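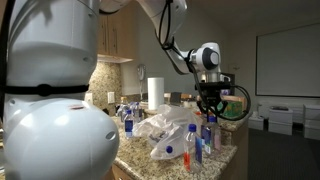
Edith Guzmán reckons you can judge a household by how many water bottles it has on the go at once, and by that measure we are in a right state. She said so over the phone last week when I told her I was finally going to sort out the kitchen corner, and then she laughed for quite a long time, so thank you for that, Edith.

You know the corner I mean if you've ever been round. It's the bit of worktop under the wall phone, where the kitchen roll lives, and it's where everything gets put down when people come in. Post, keys, satsumas, half a packet of something. And bottles! Bottles above all. I don't even know when we became a bottled water family. I think it began in that hot spell, when we bought a tray of 26 for the allotment open day and came home with most of them, and then it just carried on. Someone opens one, has three sips, puts it down by the backsplash and goes off to find another one.

So my plan for the afternoon was simple. Clear the lot, wipe the granite down properly (I'll come back to the granite), and put back only the things that belong there. I made a cup of tea first, obviously. Then I had to find somewhere to put the tea, and that tells you most of what you need to know.

I did the boxes first as they were in the way. I am terrible with boxes. I keep them in case something has to go back, and then I keep them because they're a good box. There's a Lunix one I've been moving from room to room since before Christmas, and I couldn't tell you what came in it. A lightbulb? Surely not, it's enormous. Anyway, it's been flattened and it's in the recycling and I only felt a small pang.

Then bags. My rule, which I pinched from my mum, is that anything small and loose gets bagged up and dealt with later at the table, sitting down, with the radio on. If I stop to decide about every little thing while I'm standing at the worktop I lose the whole day. I'll pick up a pen, try it on the back of an envelope, start reading the envelope, and then it's half past four.
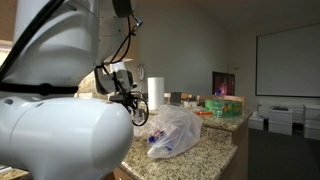 Wendell Blackwood left a comment under my last post saying that bagging things up is only moving the mess into a quieter mess, and that I should use a drawer with dividers like a grown-up. Wendell, I have tried dividers. I bought the Ullero ones, the set of 8, and they were very handsome, and within a fortnight every single section had a bit of string and a dead battery in it. A bag at least looks so awful sitting there on the side that you want it gone. A drawer you can shut.

I'll admit he has a point about later never coming, though. There was a carrier bag in the cupboard under the stairs that I'd put by to go through "at the weekend" and it had a raffle ticket in it from a fete two summers ago. So now I have an extra rule, and it's that the bag isn't allowed off the worktop until it's been emptied. It can't go in a cupboard, it can't go behind the bread bin, and it especially can't go on the stairs.

The phone stays, by the way. I get asked about this. Yes, we still have one on the wall, yes, it works, and yes, it is mostly people wanting to talk to me about my loft. But my aunt rings on it at six most evenings and I like standing there leaning on the counter while she tells me about her hip. I did give it a good going over with a damp cloth while I was at it, especially round the buttons.

Now, the granite. I have a love-hate thing with this worktop. It came with the house and I'd never have chosen it, all those beige and grey and black speckles, but my word it hides crumbs. You could drop 1,000 of them on there and think it was spotless. The trouble is it hides everything else too, so you have to get your face right down level with it and look along the top with the light behind, or else go by feel. I do it by feel. Flat of the hand, slowly, and you soon find the sticky bits. The clear bottles are nearly as bad against it, and one lying on its side could easily be missed if it weren't for the orange cap. I use warm water with a drop of washing-up liquid and then a dry tea towel straight after. I tried the Gronuslow stone spray once and it left smears I could see from the hall, so the rest of that bottle has gone to my sister, who has different worktops and fewer opinions. 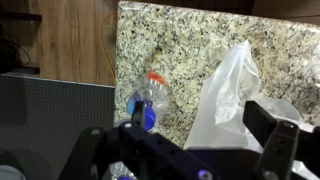
Bottles, then, and what to do with them. I've gone round and round on this. The sensible thing would be to get everyone a proper refillable one and stop buying the plastic ones altogether, and we will, but there's still a good half tray in the garage and I'm not throwing out perfectly good water. For now the caps are going to do the work. We've got blue ones as well as orange ones, like the one on the bottle lying down there on the granite, so I've declared that orange is for the grown-ups and blue is for the children and anybody else passing through. Any bottle with no cap gets tipped on the geraniums.

The empties go in the crate by the back door with the caps screwed back on. I squash them first, which the youngest thinks is the best job in the house, long may that last.

Next up is the cupboard with the tins, and I am dreading it. There's a jar of Cárdenas peppers at the back that I think moved in with us. If any of you have a system for tins that doesn't involve labels on shelves, do leave it in the comments, and I'll put the kettle on and have a read.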